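I finally swam the length of Sivundale Lake in September, and I've been grinning ever since! If you've been reading for a while you'll know I was the kid who clung to the wall at swimming lessons, so this is a big one for me (even if the lake's only 400 metres across at the narrow end, where I started back in the winter by dipping in a toe and swearing).

What I want to talk about is cold water, and how much I've come to love it. Myung-ja Oh got me into it. She's been going in off the Arsenault jetty for 8 years and she talks the whole time, which I found maddening for a week and then couldn't do without. You get in, you gasp, Myung-ja tells you about her tomatoes, and by the time she's reached the blight you've remembered how to breathe. 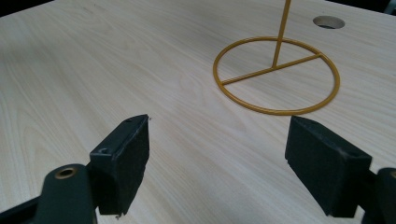 The first two minutes are the whole battle. Your skin stings, your hands go stupid, and every sensible part of you wants out. Breathe out long and slow, keep your shoulders under, and then comes this lovely glow and you start noticing things: ducks at eye level, the smell of the reeds, the colour of the water when the sun gets over the hill. I've never had a favourite time of day before and now it's 7 in the morning.

Gear, because people always ask. You need bathers, a bright cap so boats can see you, and a tow float if you're leaving the shallows. I held out against neoprene gloves for ages and I was wrong, they're wonderful. Ye-rin Yoon swims in odd socks and a woollen beanie and is faster than all of us.

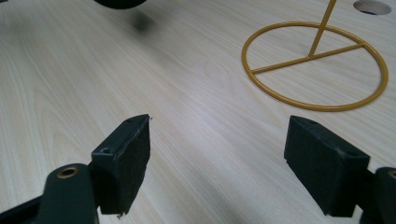
Afterwards matters more than the swim, I reckon. You keep getting colder for a while once you're out, so lay your clothes out in the order you'll put them on, top half first, and save the hot shower for later. Then tea, then food. My kitchen habit is to clear everything off and have a big bare stretch of table, like that pale one with the long curving grain, so I can spread out the thermos, the toast and the soggy logbook without knocking anything over. I write down the distance and one thing I saw. Yesterday's entry just says "heron, cross".

As for the big swim, it was 2000 metres end to end, with Dae-han Jin paddling beside me in his kayak and feeding me jelly snakes. I had a wobble at the halfway buoy when the wind came up and the chop kept slapping me in the mouth. Dae-han started singing (terribly) and I got cross enough to keep going. Then there were stones under my feet and Myung-ja on the beach with a towel, already halfway through a story.

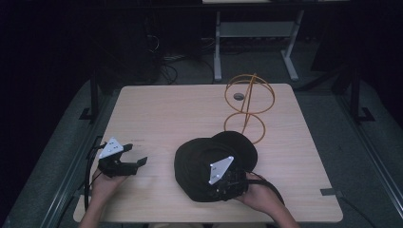 *Black cap, light wooden table, both hands busy.*

Next up is learning to do a proper tumble turn at the pool while the lake's at its coldest. Ye-rin has offered to teach me. I'm bringing a nose clip.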